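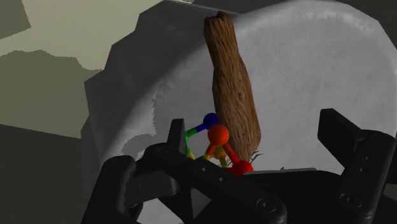

# 木柴订购常见问题

您好，我是 Wiremu Gilchrist，在 Isen 木柴店负责中文客人的订单。中文不是我的母语，如果有的句子不太清楚，请您写信问我，我会再解释一次。

**你们卖哪几种木柴？**

平时有桉木和松木两种。桉木比较重，烧的时间长，适合晚上用。松木容易点着，但是烧得快，很多客人用它来开始生火。两种可以放在同一个订单里，请在备注中写清楚各要几袋。

**一袋木柴多少钱？**

一袋14元（纽币），两种木柴价格一样。买60袋或者更多的客人，请先发邮件，我们会另外给您报价。

**木柴是干的吗？**

我们的木柴先在棚子里放过一个夏天，然后才装袋。如果您家里有湿度计，请把一块木柴劈开，在新的那一面上测量，不要在树皮上测量，因为树皮上的数字常常不准。

**木柴上有树皮，可以直接烧吗？**

可以。树皮会多留下一点灰，对炉子没有坏处。有时候树皮下面有小虫子，所以我们建议您把木柴放在屋子外面，当天要用的再拿进来。

**我的炉子比较小，木柴可以切短一点吗？**

可以。标准的长度适合大部分炉子，Vorko 的小型炉子需要短的。请在下订单的时候选择“短柴”，这个服务不另外收费，但是要多等两天。已经装好袋的木柴不能再切。

**送货需要几天？**

付款以后七天之内送到。二月是最忙的月份，很多人在那个时候提前准备冬天的木柴，可能需要14天。司机出发以前会给您打电话，请留一个能接通的号码。

**司机会帮我把木柴堆好吗？**

司机把木柴放在车道上或者大门旁边。如果您需要堆好，请提前告诉我们，费用是60元。有很多台阶的房子，请先发一张照片给我们看。

**木柴应该怎么保存？**

请不要直接放在泥土上，下面可以垫几根木条。上面要盖住，旁边要打开，让风能够通过。有一位客人把整堆木柴用塑料布包得很紧，过了一个月就发霉了，很可惜。

**我可以自己来拿吗？**

可以，地址是 Cordero 路419号，入口在加油站的后面。请先在网上付款，来的时候告诉我们订单号码。我们不收现金。

**送来的木柴有问题怎么办？**

请在收到以后七天之内联系我们，并且把木柴留着，我们要看一看。如果是我们的错误，可以换货，也可以退款，由您选择。

**你们也卖炉子或者引火块吗？**

炉子不卖。引火块有 Balix 这一个牌子，只在店里卖，暂时不能送货。

本页内容更新于2019年5月23日，价格以付款时网页上写的为准。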